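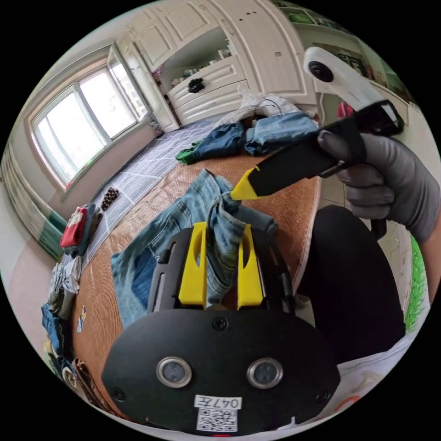

Will the club have a robot that can fold jeans by the end of April?

I doubt it, and I would plan the spring money as if it won't.

Palline student project, Windon Robotics Club
Progress report to the Nendier Fund
Sunday, February 10, 2019

Where we are

The plan you paid for had three stages: record people folding clothes with hand-held grippers, train a model on the recordings, and run the model on the club's arm. We are most of the way through the first stage. The second has started in a small way. The third hasn't started, and the proposal said it would be under way by now.

The students set themselves a target of 200 usable recordings for the first stage. They have 187. That sounds close, and the club's own newsletter called it "nearly done." I wouldn't. "Usable" was defined by the same students who made the recordings, and their definition was that the file opens and both grippers stay tracked to the end. It says nothing about whether the jeans got folded. When I asked the group to go back and mark which recordings end in a fold they would accept from a little brother, the answer was an uncomfortable silence and then a spreadsheet, which is still being filled in.

What works

Picking up denim works. The yellow fingers hold on to a bunched fold of it well, and the students have become quick with the grippers, one in each hand. Kyu-ri Ahn rewrote the folding instructions after the first month so that everybody starts from the waistband, and the recordings made since then look much more alike. I think that was the most useful piece of work anyone did this winter, and it cost nothing.

The labeling is also in decent shape. Every gripper carries its own number, and files are named to match.

What doesn't

Thin fabric slides. Anything with a zipper takes two or three tries. Gloves make it harder to feel when the grip has closed, but the group voted to keep wearing them for consistency, so that argument is over for the time being.

The bigger trouble is variety. Most of the material is one kind of garment handled by a few people who all learned from each other. A model trained on that may learn how our club folds jeans and very little else. The students' view is that more recordings will fix this. Mine is that more of the same recordings will not, and I have asked for new people before new files.

The first training run, done by the Joo subgroup, produced a curve that went down nicely. It was tested on recordings from the same afternoons it was trained on. I have asked for it to be done again with whole sessions held back. Until then please don't quote the result anywhere.

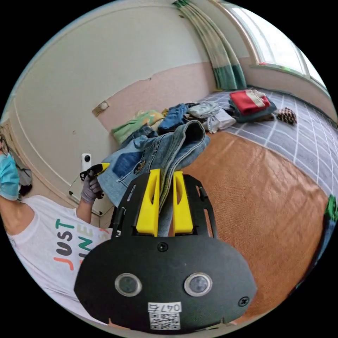 Money and time

Spending is under budget, mainly because we haven't bought the replacement wrist for the arm. That isn't a saving. It will be spent the week the third stage begins. We lost 6 club meetings to exams and the holiday break, and I should have allowed for that in the original schedule.

What we are asking for

No extra money. We would like the report on the third stage moved back by 2 months, and we would like permission to spend part of the travel line on shirts, towels and other clothes from a thrift store. If the held-back test goes badly, I would prefer to stay on the second stage and tell you so. The students disagree with me on this and want to try the arm regardless. Their note is attached separately, unedited.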